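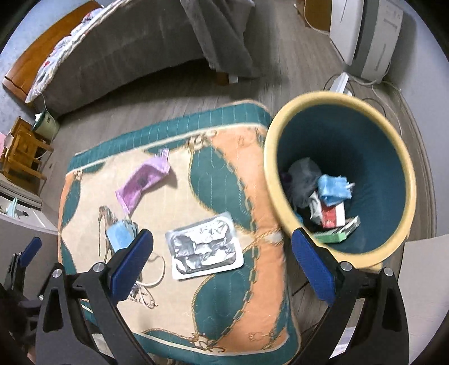 4. What the room leaves on the record

4.1 Coughs, chairs and the long quiet bits

I came to the Storen recordings as a fan first, and I should say so before I get into what I heard on them. Storen is a small singing group from Vorkumport (fiddle, harmonium, four voices, and a drum that comes out for the louder numbers), and their live records were on in my kitchen for years before I thought of writing about them. I already knew where the coughs were! There is one just before the last verse of the harbor song that I used to wait for, the way you wait for a favorite chord change. When I finally heard the cleaned-up reissue, the cough was gone, and I played the track again because I was sure I'd missed it.

That little jolt is what this section is about. The earlier part of the paper dealt with how the concerts were put together and sold. Now I want to get into the sounds that the band didn't make, who decided which of them should stay, and what the people who buy the records think of those decisions.

I worked from 225 separate audience sounds that I marked by ear across the group's 6 live albums, all of them put out by Gonda, a two-room label that shares a building with a piano shop. I left out applause, which gets its own treatment in 4.3, and I left out anything I couldn't tell apart from a noise made on stage. A harmonium is a creaky thing, and a chair creak and a bellows creak are very nearly the same sound, so I threw out a lot of creaks I'd have loved to keep.

I then played short stretches to 13 listeners, one at a time, in whatever room they normally used for music. Most had a decent pair of speakers. One had a phone propped in a mug, and I let that stand, as that's how she hears everything. I gave them no list of things to listen for. I asked them to tell me about the room the concert was in, and then I kept quiet for as long as I could bear it.

What they gave me was mostly architecture. People told me about high ceilings and hard floors, and they were often right, since the Thampi, where all the albums were made, is a former grain exchange with a stone floor and a gallery on three sides. When I asked how they knew, though, they seldom talked about echo. They talked about people. "Somebody's shoe," one said. "You can hear it's a big room from the shoe." Another was sure there had been children there, up high and to the left, and when I went back to the track I found a small dropped object and a whisper, both well to the left. I have no idea whether it was a child. I do now hear a child every time, and I suspect I always will.

4.2 Soft noises and sharp ones 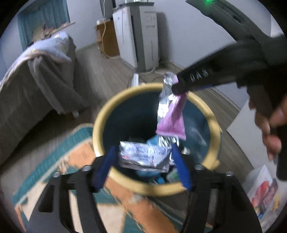
Loudness turned out to be a poor guide to what bothered people, and I'd gone in assuming it would be the main thing. A big, honking cough between verses got a smile from nearly everybody. What got a wince was anything high, dry and drawn out, and the sound that came up in my notes more than any other was packaging. My listeners had a whole ranking worked out. Paper bags were forgivable, cardboard didn't count, and foil was the worst of the lot. I'm thinking of the kind of snack wrapper that dangles into the wastebasket in Figure 6, with its crinkled silver top and its pink-lavender lower part: all those small folds are so many chances for a click, and clicks land right up in the range where Storen's singers put their consonants. A cough sits underneath a tune. A wrapper gets in among the words, and a listener who is trying to follow a ballad in an unfamiliar dialect has to work twice as hard to stay with the story.

Length mattered as well. A quick rip was over before anyone could take offense. The slow, careful, terribly polite unwrapping was another matter, and the politeness seemed to make it worse! One man listened to such a passage on the third album with his hand over his eyes. He said he could feel the person trying to be quiet, and that he'd stopped hearing the singer at all.

I took this to Olaia Echevarría, who mixed the later Gonda releases, and she laughed and brought up the session file for that very song. She'd spent most of a working day on it. Her tools can lift out a cough very neatly because a cough has a clear beginning and end, but a slow crackle under a held note comes away with some of the voice attached, and the voice then sounds as if it's coming through a scarf. She'd made a clean version and a dirty version and played them to the band. The band took the dirty one. "They wanted her breath back," she told me, "and the breath and the crackle were the same stuff."

I find that a lovely way to put it, and it also caused me trouble. I had planned to sort every sound into kept and removed, as though somebody had sat down and made a choice each time. Plenty of what's left on these records is there because taking it out would have hurt something nearby. So I added a third group, which I've called stuck, and moved sounds into it only where Echevarría's session notes backed me up. For the two oldest albums there aren't any notes, and those sounds stay unsorted in the tables.

Roxana Preda, who runs the front of house at the Thampi, remembered the other side of all this. From March of the fourth season on, she had the bar sell only loose sweets in paper cones on recording nights, and she had the ushers hand them out well before the first song. She was quite proud of the cones. She also thought they'd changed the crowd a bit, in that people shared them along the row, and there was more murmuring before the music and less during it. I can't show that from the recordings, as the pre-concert minutes weren't saved. The later albums do sound different to me in the long quiet bits, but a new pair of overhead microphones came in that same season, and I don't trust my ears to split the one change from the other.

My listeners couldn't split them either. When I played them an early and a late version of the same lullaby, 6 preferred the early one, and most of that group used some version of the word "company." They liked having people around them. The rest wanted the singer closer and everyone else farther away. The woman with the phone in the mug asked for the early one a second time and then hummed over it, so my recording of that interview has a good deal of her on it too. I've left her in.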